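Home > Furniture & Finishes > Wood care
Ask | Browse | Unanswered | Log in

Best finish for a kitchen table that gets daily use?

Carys Rowlands
I sanded our old table back to bare wood in December and can't decide between hardwax oil and water-based poly. We eat on it three times a day and my son does homework there.

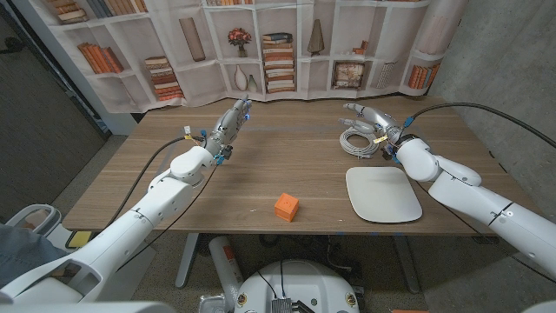
I've got 39 square feet to cover, counting both sides of the top. Budget is tight, and I'd like something I can patch later without stripping the whole thing.

Elis Prydderch
Oil, if patching matters to you. Sand to 150, vacuum, wipe on a thin coat, and buff off what hasn't soaked in after 20 minutes. Second coat the next day. Don't go up to 200 or finer first, the oil won't soak in well. Lay the used rags flat outside to dry, they can catch fire in a pile.

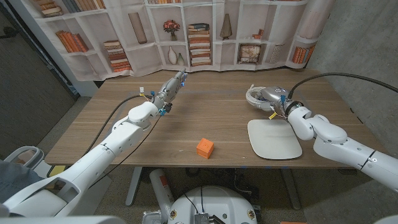
Wood-grain tabletop with a small orange cube near the middle.

Maximiliano Painemal
poly. did mine years ago and still fine

Glenys Llewellyn
Agree with Elis, but do the underside too or the top may cup.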